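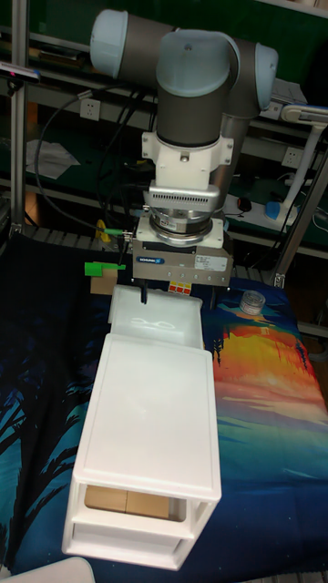

# Moving the blog, and a bit about the allotment

So I've finally done it and shifted everything over from Villca, which I'd been grumbling about since last November. The old posts should all be here now, though a few of the comments went missing on the way (sorry if yours was one of them!) and the recipe index is still a mess. I'll get to it.

Right, the allotment. The squashes went mad this year. I put in two plants of a variety called Lultar, bought on a whim from the Flurkent stall at the plant sale, and by August they'd climbed over the compost bin and were halfway into next door's raspberries. I've carried home over 30 kilos so far and my kitchen windowsill is full. So is the stairs, a bit.

If you've got a glut too, this soup is what I keep making:

- one medium squash, peeled and chopped
- 2 onions
- 60 g butter
- 200 ml coconut milk
- stock, enough to cover
- a good pinch of chilli flakes

Soften the onions in the butter, nice and slow, then tip in the squash and the stock and let it bubble until you can squash a piece against the side of the pan. Blend it, stir in the coconut milk and the chilli, and taste it before you add any salt – my stock cubes are very salty and I ruined the first batch completely.

The beans were a let-down, mostly slugs. I'm not doing the dwarf ones again. The Stalturora climbing beans did all right on the sunny side, and I've saved some seed in an old envelope which I will almost certainly lose before spring.

Next job is garlic. I'm going to try it in the bed by the water butt, once I've dug out the last of the potatoes and found my good fork, which I think I lent to somebody in June.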